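Threads > Workshop > Jingyi Jiang

1/ Week two of setting up the Brorent cell in simulation. The gripper has its own idea of where the middle is.

2/ Fingers were set to open to 71. Somebody had typed 42. I was somebody.

3/ Reset the wrist offset, saved, reloaded. Reloading takes long enough for toast.

4/ Next job is the approach height, then all 500 runs again. Zeng has asked for 900. Zeng can make the toast.

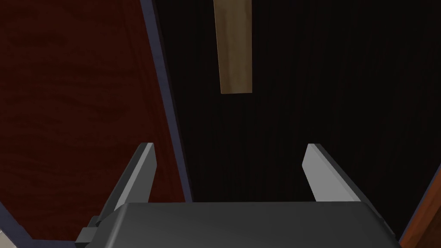 Sim view from behind the gripper, fingers open, tan block up ahead.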